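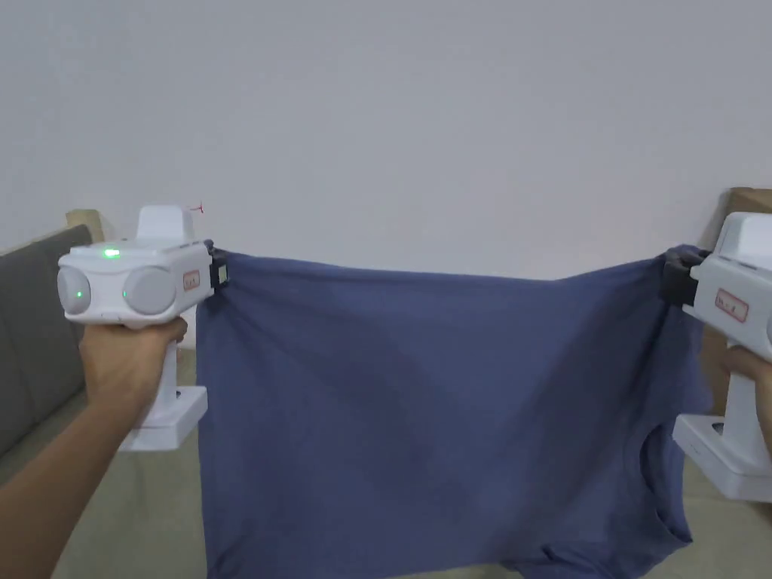
Gauthier Working Rules for Hand-Held Grippers, issue 2
Reviewed by Wen-hsiung Kong, Tue 22 June

The Gauthier rules are a short code of practice for people who record cloth handling with a pair of hand-held grippers. The text has 14 rules, grouped under setting up, handling and records. It is sold as a printed booklet with a loose check sheet, and Oltbridge supplied our copy at the normal price. Xiaoyan Cai and I worked to it for three weeks, mostly on T-shirts and other light garments.

Scope

The rules cover one operator holding one gripper in each hand. They assume that the recordings will be used to train a robot arm, and most of the detail follows from that. Two-person handling, kitchen work and anything with liquids are left out. Anyone who needs those will have to keep a second document, and we kept on using the Jengate sheet for them.

Setting up

Rule 1 asks for a mark on each gripper that can be read without turning it over. We already label ours in red on the side of the housing, so nothing had to change. The rule does not say what the mark should contain. A left or right letter and a unit number would be a sensible minimum, and I would like issue 3 to say so.

Rule 2 requires the indicator lights to be checked before the first grasp and again after any pause. It takes a few seconds. The check sheet has one box for both grippers, and it needs two.

Rule 4 deals with the background. A plain wall is preferred, and the work surface should contrast with the garment. Dark blue cotton over a beige cover meets this easily. The rule is weaker on pale garments: it says only that the operator should "select a suitable surface", which is no help to a person who has one room and one bed.

Handling

This is the best part of the booklet. Rule 6 states that the jaws should take the cloth at the edge and hold it level before any fold begins. Rule 7 limits the pull: the top edge should be straight, with no visible stretch in the knit. Xiaoyan found this clearer than the Jengate wording, which gives a force in newtons that an operator has no means of reading during a fold.

Rule 8 requires the fingertips to be brought together in view of the gripper's own camera before each take. If the tips do not meet, the bolts are to be checked and the take is not started. We had skipped this step in the past. It now goes at the top of our own list as well.

Rule 9 covers the work area. The surface in front of the grippers is to be smoothed, finished items go to one side, and waiting stock stays on the other. On a large bed this works well, with folded cloth to the left and cartons and unsorted shirts to the right. The rule asks for cables to be kept off the working side, a point that is easy to let slip over a long session. It should also give a minimum clear width. My suggestion is around 100 cm for adult shirts.
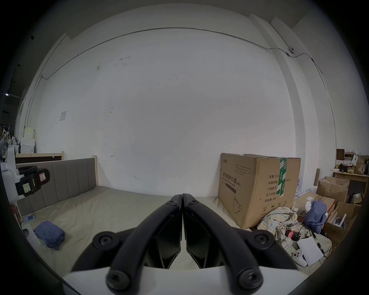 Records

Rules 11 to 14 are the least finished. A failed grasp must be kept and flagged, and I agree with that. The flag, however, is a single yes or no. A slipped corner and a double pick-up are different faults and should be recorded as such. Wondale's log form separates them, and it can be used next to the Gauthier sheet without any conflict.

Rule 13, on personal items in view, is sound but comes too late. Notices, parcels with printed labels and shelves of books are all legible to a camera on a moving hand. The check belongs in the setting-up section – by the time the records are being filled in, the material has been captured.

Print and layout

The type is large enough to read at arm's length. The booklet is stapled and will not lie flat, so it has to be held open, and both hands are in use. We copied the handling page and taped it up.

Verdict

Recommended for single-operator garment work, with the records section replaced or added to. Sites already on the Jengate sheet should take rules 6 to 9 and could leave the rest until issue 3. The loose check sheets can be reordered separately from Oltbridge.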